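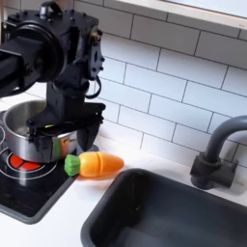

Première règle du logiciel de manipulation en cuisine : la perception se trompe toujours avec aplomb. Nos réglages ont été faits avec Nurnon, l'outil de planification maison, et le pire ennemi y reste l'inox. Une casserole polie, c'est un miroir qui se prend pour un récipient. Quand une carotte est posée à côté, son vert et son orange se retrouvent en traînée sur le flanc du métal, et le détecteur annonce fièrement deux légumes. Demandez-lui donc de rejeter toute couleur située sur une surface déjà étiquetée « casserole », sauf au-dessus du bord. Un masque grossier suffit.

Autre classique, le brûleur rouge imprimé sur la plaque. Pour un segmenteur par couleur, c'est une tomate. Une très belle tomate, bien ronde, que le planificateur tentera de saisir jusqu'à la retraite. Déclarez la plaque comme plan fixe et ignorez tout ce qui n'a pas d'épaisseur.

Pour la prise elle-même :

– Calculez l'approche à partir du grand axe de l'objet, pas du centre de la boîte englobante.
– Ralentissez à 20 % de la vitesse nominale avant le contact. On perd du temps, on garde les carottes.
– Ajoutez le bord de l'évier aux obstacles. Les doigts passent, le poignet moins.
– Limitez le nombre d'essais du planificateur à 100. Au-delà, il ne cherche plus, il boude.

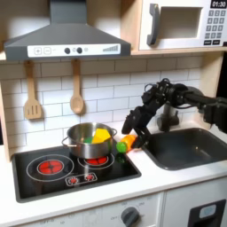

Le dépôt dans la casserole

Ne visez pas le fond. Dès qu'il y a déjà des légumes dedans, la hauteur change et le modèle de collision n'en sait rien. Ouvrez la pince juste sous le bord et laissez la gravité travailler, elle est gratuite et sans mise à jour.

Côté suivi, la pince masque la moitié de ce qu'on voudrait voir.

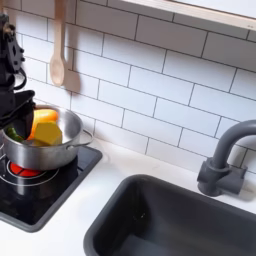 Gardez donc en mémoire la dernière position connue de chaque objet et n'effacez rien tant que le bras n'est pas reparti. Chez nous, le tampon conserve 84 vues – en dessous, les légumes verts disparaissaient du journal à chaque passage du poignet.

Enfin, nommez vos fichiers de configuration. « final_2_bon » n'est pas un nom, c'est un appel à l'aide.

683 partages · 20 commentaires
Dernière mise à jour : juin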